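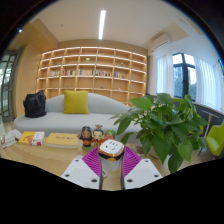
I don't believe in the decluttering coach. Hikdale now has two of them, and the one at Liritz charges 200 for an afternoon of telling you to give your books away. A room with a tall wooden bookshelf and a leafy plant isn't a crisis. It's a room with things in it.

Supporters say it clears the mind. Does it? A neighbour spent 800 in all and had bought 19 new storage boxes by August.

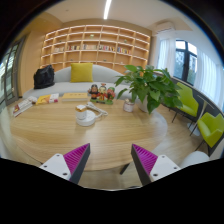
Then there is the follow-up visit, another 58, to check you haven't slipped. I'd sooner keep the money and the paperbacks.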